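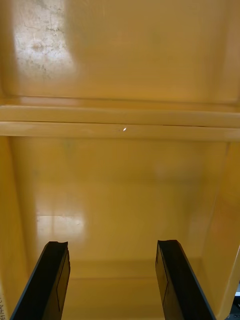

Bin two at Pondulville, with nothing in it yet.

Tatiana Šimko had run the sorting policy 80 times and still leaned in at every start. The Cadetti method was so simple she loved saying it out loud: let the arms look from the wrist first, then from above, and move only when both views agree. "Both views!" she told Sayce, who had heard it before and grinned anyway.

Boards here, cables there. The old method had needed 4000 demonstrations and still mixed up anything with a tail. 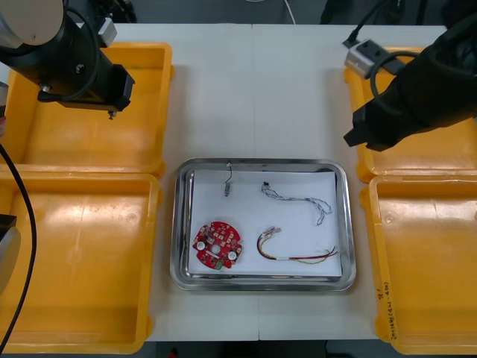

She typed in the new threshold and held her breath. Sayce read the agreement score off the screen – 3 points higher than in December – and then read it again, louder. Tatiana laughed and wrote it on her hand, the notebook being all the way over by the door.

"Now the ones with loops," she said. "Vakley bet me 18 dollars on the loops."
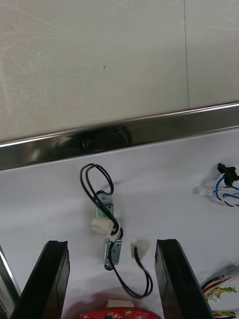
Green board and black cable, the part Vakley bet against.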